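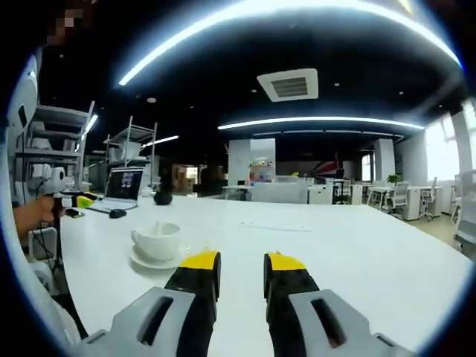

Recording hand-held gripper demonstrations for a cup-and-saucer task

By Parvaneh Ghasemi
July 2020

43 shares
4 comments

This page covers recording demonstrations with a hand-held gripper for tabletop pick-and-place. It assumes the gripper is assembled, the camera is mounted and the Grunitora recorder is installed on the laptop. Training is covered on a separate page.

The task used throughout is lifting a cup off its saucer and putting it back. It is short, it has a clear start and end, and it fails in ways that are easy to see in playback. Any small rigid object on a flat base will do for a first attempt.

1. Set up the table

Use a large table with a plain top. Put the laptop well back from the working area, far enough that your forearm never passes over the keyboard. Route all cables to one side. A cable that crosses the path of the fingers will end up in the training data as something the policy tries to steer around.

Small items may stay on the table. We leave a few out on purpose and move them between batches, so that the policy does not tie the cup's location to a particular neighbor. Do not move them during a batch.

Check the light before you start. If the room has large windows, lock the exposure at the level you will use for the whole batch. Automatic exposure drifts when the camera swings from the table toward the glass, and the tracker loses features for several frames each time.

2. Calibrate

Open and close the fingers fully five times with the recorder running. The software reads the finger width from the pad tips, so the tips must stay in view over the full stroke. If the width trace has flat spots in the middle of a stroke, clean the tips and repeat.

Next, run the mapping pass. Hold the gripper at chest height and walk it slowly over the table in a figure eight, then lower it to working height and do the same again. Keep the wrist loose. A good pass in our room gives 2,155 map points. Below half of that, we redo it.

Calibrate each gripper separately, even when two units were built from the same parts. Widths from one unit applied to another gave us demonstrations in which the fingers closed a few millimeters short of the handle.

3. Record a demonstration

Start with the gripper above the table, fingers open, the cup in view. Hold still for two seconds. The recorder uses this pause to fix the starting pose.

Approach along the line you want the robot to take. This is the step people get wrong most often. A human wrist can twist in at an angle that the arm cannot reach, and the file will look perfect until it is replayed. Keep the elbow out and the palm facing down or slightly forward.

Close on the cup slowly – half the speed you would use without thinking. Lift it straight up by a hand's width, pause, lower it onto the saucer and open the fingers fully before backing away. If a spoon is in the cup, grip on the side away from the handle.

Hold still for another two seconds, then press stop. Do not trim the pauses.

4. Vary the starts

Turn the saucer a little between demonstrations and shift it by a few centimeters. Vary the height of the gripper at the start as well. Amirhossein Khosravi marked a grid on paper for this and slid it out before each take. Moving things by eye worked as well, provided the operator changed after every batch.

A batch is 19 demonstrations. Longer batches get sloppy toward the end, mostly in the release.

5. Check before you pack up

Play every file back at double speed and discard any take where:

– the tracker reports a lost pose for more than ten frames in a row
– the fingers leave the cup before it is down
– the other hand enters the working area
– the starting pause is missing

Then run the reach check against the arm model. The Brekitz arm we use has a short forearm, and takes near the far edge of the table are rejected often. Re-record those with the saucer closer in.

Name the folder with the gripper unit, the operator's initials and the batch number. Keep rejected takes in a subfolder. Mahnaz Ahmadpour later used ours to tune the lost-pose threshold.

Known problems

If the replay is offset sideways by a constant amount, the camera mount has shifted. Recalibrate and discard the batch.

If the replayed fingers lag behind the arm, check the time offset in the recorder settings. The default is wrong for cameras running at 60 frames per second.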